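Trekar – README zur Stoffecke mit Tisch und Toaster

Stand: 20. Januar 2022
Gepflegt von: Jhair Cuervo
Mitgeschrieben haben: Fidel Godoy, Octavio Valdebenito
Sprache: Deutsch, ein paar alte Notizen auf Spanisch

Worum es geht

Hallo und schön, dass du reinschaust! In diesem Ordner liegt alles, was ich über unsere Stoffecke aufgeschrieben habe: wie der Tisch steht, wie die schwarzen Tücher hängen, wo der Toaster hinkommt, wie man die Buchstaben wieder gerade kriegt (oder wenigstens ungefähr so schief wie vorher). Angefangen hat das als Zettel an der Tür. Dann wurden es mehrere Zettel, dann hat Fidel einen davon als Einkaufsliste mitgenommen und verloren, und danach habe ich beschlossen, dass das jetzt ordentlich in Dateien kommt.

Trekar ist einfach der Name, unter dem die Ecke bei uns läuft. Wer aus Villalba kommt und die größere Küche dort kennt: die hat ihren eigenen Ordner, der heißt Plokico, und da steht auch das mit der Spülmaschine drin. Bitte nicht mischen, ich habe beim letzten Mal einen halben Abend gebraucht, um die Listen wieder auseinanderzusortieren.

Was im Ordner liegt

aufbau.txt
Der Aufbau in der Reihenfolge, in der ich ihn mache. Andere Reihenfolgen gehen bestimmt auch, aber erst den Toaster hinstellen und dann über ihm mit dem Tuch herumfuchteln kann ich wirklich nicht empfehlen.

stoff.txt
Alles zu den Tüchern, also Zuschnitt, Säume, Waschen, Bügeln (ha) und wo der Rest vom Ballen liegt.

buchstaben.txt
Schriftzug, Abstände, Ersatz. Von Octavio, mit sehr schönen Skizzen aus Tastaturzeichen.

toaster.txt
Standort, Kabel, Krümel, Brot.

notizen.csv
34 kurze Notizen, eine pro Zeile, jeweils mit Kürzel und Monat. Trennzeichen ist das Semikolon. In der Spalte "wer" steht JC für mich, FG für Fidel und OV für Octavio. Steht gar nichts drin, war es wahrscheinlich ich und hatte Butter an den Fingern.

alt/
Frühere Fassungen. Kann man lesen, muss man nicht. Die Maße darin gehören zum alten Tisch aus Drallmont und passen zu nichts mehr.

Der Tisch

Der Tisch hat eine helle, gelblich-braune Holzmaserung und ist für meinen Geschmack das Schönste an der ganzen Ecke. Er ist 100 cm breit und steht mit einer Schmalseite zum hinteren Tuch. Ich lasse immer so viel Luft dahinter, dass eine flache Hand durchpasst. Steht er direkt am Stoff, zieht er beim kleinsten Rempler das ganze Tuch mit, und dann wandern die Klammern.

Zum Abwischen reicht ein feuchtes Tuch, danach trocken nachreiben. Bitte keine Möbelpolitur! Wir hatten im März eine mit Orangenduft, und die Oberfläche hat danach so gespiegelt, dass man sich beim Brotschmieren selbst zusehen konnte. Ein bisschen Glanz hat die Platte sowieso, je nach Licht liegt ein heller Schimmer drauf, das geht auch mit noch so viel Reiben nicht weg. Ich hab's versucht.

Wer einen Wasserrand findet: gleich wegwischen und eine Zeile in notizen.csv schreiben. Es geht mir dabei überhaupt nicht um Schuld, ich will nur wissen, ob die Stelle neu ist oder ob ich mich schon früher über sie geärgert habe.

Die Tücher

Drumherum hängt schwarzer Stoff, hinten und an beiden Seiten. Oben drüber bleibt es offen, da kommen Wand und Decke, weißgrau und ziemlich unspektakulär. Ich mag das, mit einem Tuch als Dach wäre es mir zu sehr Höhle.

Ein paar Dinge, die man vorher wissen sollte:

Der Stoff knittert. Immer. Ich habe gebügelt, gedämpft, nass aufgehängt und einmal eine Nacht lang mit Büchern beschwert, und nach dem Aufhängen waren die Querfalten trotzdem wieder da, jedes Mal. In stoff.txt steht noch eine Anleitung zum Dämpfen, die ist gut gemeint. Inzwischen hänge ich einfach auf und gehe Kaffee holen.

Die Ecken schließen nicht ganz. Links bleibt zwischen Seitentuch und Rückwand ein schmaler heller Spalt, und rechts blitzt an der Naht auch etwas Weiß durch. Fidel stört das sehr, mich gar nicht. Wer es dicht haben will, muss die Tücher an den Ecken weiter übereinanderziehen, dann fehlt der Stoff allerdings an der anderen Seite, und das Spiel geht von vorne los. Auf lange Sicht hätte ich gern ein breiteres Tuch für hinten. Steht auf der Wunschliste.

Rechts liegt der obere Teil schräg über dem unteren. Das darf so bleiben, bitte nicht "ordentlich" abschneiden.

Die Klammern sind klein und dunkel und sitzen oben am Stoff. Wo zwei Tücher zusammenkommen, setze ich gern zwei dicht nebeneinander, das hält besser als eine große. Ersatz liegt in der Blechdose im Regal (die mit dem Schiff drauf, darin sind auch die Gummibänder).

Die Buchstaben

Auf dem hinteren Tuch steht in bunten Ausschnittbuchstaben "Fast UMI", oben das erste Wort, darunter das zweite. Vorlage war eine rundliche, kräftige Schrift mit Serifen, und ich finde sie immer noch fröhlich. Blau, Rosa, Gelb, Orange, alles dabei, und auf dem Schwarz leuchtet das richtig schön!

Gerade hängt da nichts. Das blaue F kippt nach rechts, das kleine a daneben sitzt einen Tick höher, und Octavio hat in buchstaben.txt ausdrücklich festgehalten, dass er das so lassen möchte. Ich habe ihm einmal eine Wasserwaage hingelegt, er hat damit eine Schublade zugeklemmt.

Wenn einer runterfällt, bitte nicht mit Nadeln befestigen, auch nicht "nur schnell". Die Löcher bleiben im Stoff. Was wir stattdessen nehmen, steht in buchstaben.txt ganz oben. Vorher kurz mit der Fusselrolle über die Stelle gehen, auf fusseligem Stoff hält überhaupt nichts.

Der Toaster

Der Toaster ist cremeweiß und steht ganz links hinten auf dem Tisch, etwas schräg gedreht, so dass man die Schmalseite und die lange Seite zugleich im Blick hat. Die Schräge ist Gewohnheit. Stellt man ihn parallel zur Kante, sieht es aus wie im Möbelhaus, und irgendwer dreht ihn sowieso wieder zurück. Links steht er, damit der übrige Platz auf der Platte zusammenhängt und man nicht ständig um ihn herumgreifen muss.

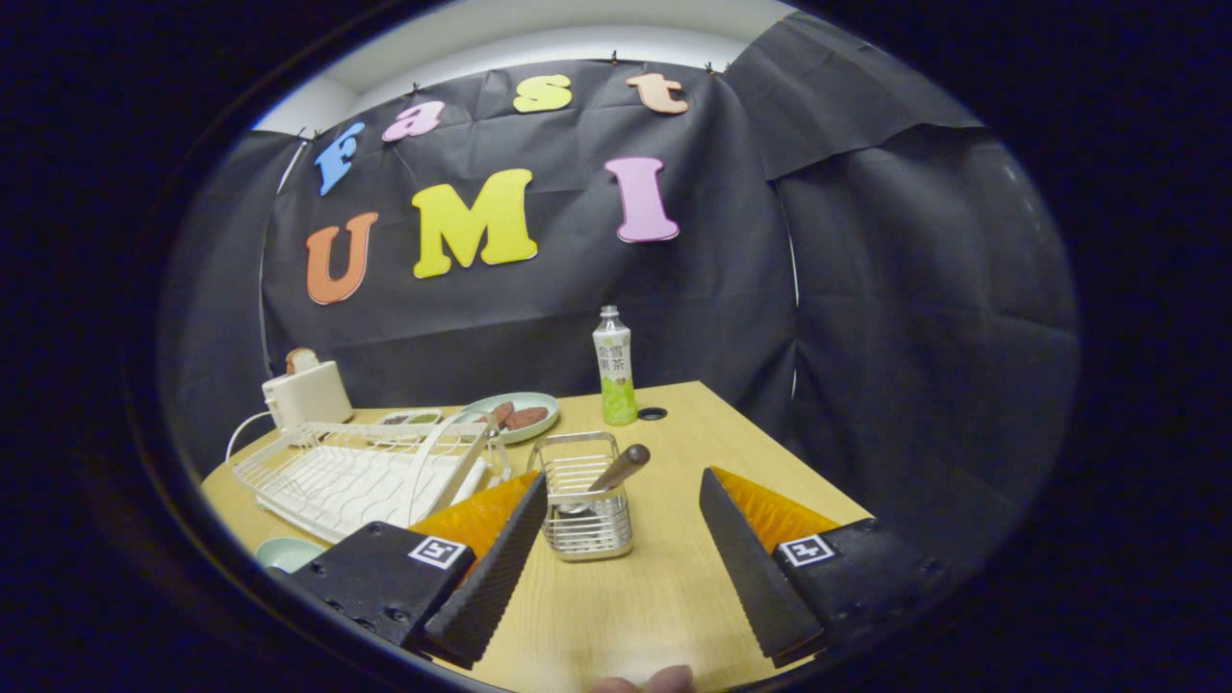
Brot

Kastenbrot in Scheiben, helle Krume, braune Kruste. Die Scheibe sollte oben ein gutes Stück herausschauen, damit man sie fassen kann, ohne in den Schlitz zu greifen. Sehr kleine Scheiben verschwinden da drin und sind dann eine Sache für die Holzzange. Mit einem Messer bitte nie, wirklich nie, auch nicht bei gezogenem Stecker, ich kriege schon vom Zuschauen Gänsehaut.

Renato Zapata hat uns eine Weile mit selbst gebackenem Brot versorgt, das war großartig, aber jede Scheibe war anders dick, und die dicken klemmten. Seitdem essen wir Renatos Brot ungetoastet und nehmen für den Toaster das geschnittene. Ein Laib mit 700 Gramm reicht uns gut. Offene Packungen mit einer Stoffklammer zumachen – aber nicht mit einer von oben am Tuch! Die fehlen dann, und ich suche sie am Ende im Brotkasten.

Scheiben, die als Anschauungsstück im Toaster stecken, werden nicht mehr gegessen. Das klingt streng, aber die liegen da manchmal länger, als man denkt.

Krümel

Krümelschublade leeren, sobald man beim Kippen etwas rieseln hört. Dafür den Toaster vom Tisch nehmen und über dem Eimer leeren. Krümel auf schwarzem Stoff sieht man nämlich von der Tür aus, und sie lassen sich erstaunlich schlecht abklopfen. Fusselrolle hilft, nasser Lappen macht Schlieren.

Aufbau in kurz

1. Boden fegen.
2. Hinteres Tuch hängen, in der Mitte anfangen und nach außen klammern.
3. Seitentücher dazu, Ecken so weit schließen, wie der Stoff es mitmacht.
4. Tisch hineinschieben, zu zweit, bitte heben und nicht ziehen.
5. Buchstaben kontrollieren und lose andrücken.
6. Toaster nach links hinten.
7. Brot holen.

Die lange Fassung mit allen Nebenbemerkungen ist aufbau.txt.

Was fehlt oder nicht stimmt

Die Höhe der Tücher habe ich nie sauber gemessen. In stoff.txt steht "bis Fidels Schulter plus Handbreit", das muss vorerst genügen. Die Farbnamen der Buchstaben sind auch eher Gefühlssache: das I ist für mich rosa, für Octavio flieder, und das t nennt er Pfirsich. In seiner Datei gilt seine Bezeichnung.

Zu Stromverbrauch, Bräunungsgrad und solchen Sachen findest du hier nichts. Sepehr Hassanpour wollte mal eine Tabelle dazu anlegen und hat es bis zur Kopfzeile geschafft. Die liegt noch in alt/, falls jemand weitermachen mag.

Benutzen und ändern

Nimm alles, was du brauchen kannst, kopier es, bau deine eigene Ecke danach. Wenn du etwas korrigierst, schreib dein Kürzel dazu und lass die alte Zeile stehen, ich lese so gern nach, was wir früher für eine gute Idee gehalten haben.

Fragen zum Stoff an Fidel, zu den Buchstaben an Octavio, zum ganzen Rest an mich. Version 4, die nächste kommt, wenn das breitere Tuch da ist.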